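Plerasard forum > Feedback and ideas > Website

Three small things in the Irnero web reader that I would like to change
Started by annick_o, 2019-07-02

annick_o
I use Irnero every day, mostly in the browser on my laptop. I tried two other readers and came back, so please do not read this as a complaint from somebody who wants to leave. English is my third language and I write slowly, so I hope the order is clear.

First, the "mark all as read" link. It stands directly next to "refresh", in the same color and the same size, and there is no undo. In February I lost 51 unread articles with one click. They still exist, of course, but I have to search for each one by hand because the list does not remember what was new. A simple line "Marked as read – undo" which stays for a few seconds would be enough for me.

Second, the back button. If I open an article from the third screen of the list and go back, I am at the top again. The phone app keeps my place. Why does the website not do it?

Third, the text size. I can choose Small, Medium and Large, but the choice is forgotten when I log out. I must log out at work, so I choose Large every morning.

Annick Ouellet

mandla_m
Agree with the first and the third. With the second I have to disagree a little. When I go back to the list I want to see the newest articles, and those are at the top. If the site kept my position I would miss them.

annick_o
@mandla_m I understand, but then you pressed "back" and received "home". There is already a logo for going home. Maybe a small bar could say that new articles have arrived and you click it if you want them.

mandla_m
A bar I could accept, if it does not move the text while I read.

delwyn_t
The text size is stored in the session and not in the account, you can see it if you clear your cookies. My workaround is to leave it at Medium and use the browser zoom. The browser remembers the zoom for each site even after logout. It makes the sidebar too wide, but you can fold the sidebar.

tamsin_p
I tested my own articles in all three sizes because I write a small blog and many of my readers use Irnero. There is a fourth problem. In Large, two pictures that belong together are put under each other with a big empty space between, and the caption goes to the wrong one.

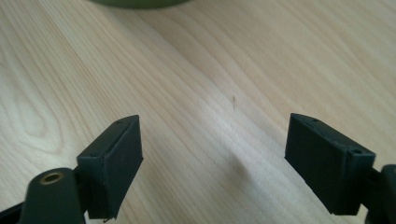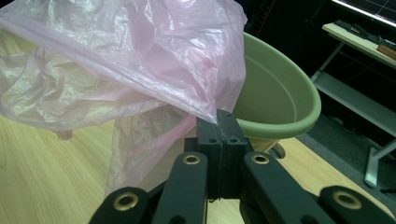

Reading time: 2 minutes

The reading time is also strange. Irnero says 2 minutes on the website and 11 minutes in the app for the same article. I think the app also counts the comments, but I am not sure. Did somebody else compare them?

ebony_r
I compared just now with a long essay I had saved. Website 12 minutes, app 12 minutes. No comments under that one, so your idea could be right.

delwyn_t
It would explain why every recipe blog is such a long read in the app.

ebony_r
About the undo: I do not want another message that covers the bottom of the page. We have the cookie notice there and the "try our app" notice, which comes back every time I close it. I would prefer a question before it happens, "Mark all as read? Yes / No".

annick_o
A question every time is tiring for people who clean their list often. After one week you click Yes without reading, and then we have the same problem with one more click. But I agree about the app notice. I have the app already!

ebony_r
Then let it be a setting. Off by default, and I will turn it on.

mandla_m
Every setting they add goes into the same long page that has no search. I still have not found where to change the time zone.

delwyn_t
@mandla_m Profile, then Region, then the very small link "more" on the right side. It took me a long time too.

mandla_m
Found it, thank you. My articles are now from today and no longer from tomorrow.

tamsin_p
Should we send these to support as one message or separately? Last year I sent a list and they answered only the first point.

annick_o
Separately, I think. I will write the one about undo and the one about the back button tonight, with the bar from our discussion. Delwyn, can you take the text size? You explained the cookies better than I could.

delwyn_t
Yes, I can do that. Tamsin should send the pictures and the reading time herself, they will ask for a link to the article.

tamsin_p
Sent both. The form accepts only one attachment, so I put the link in the text.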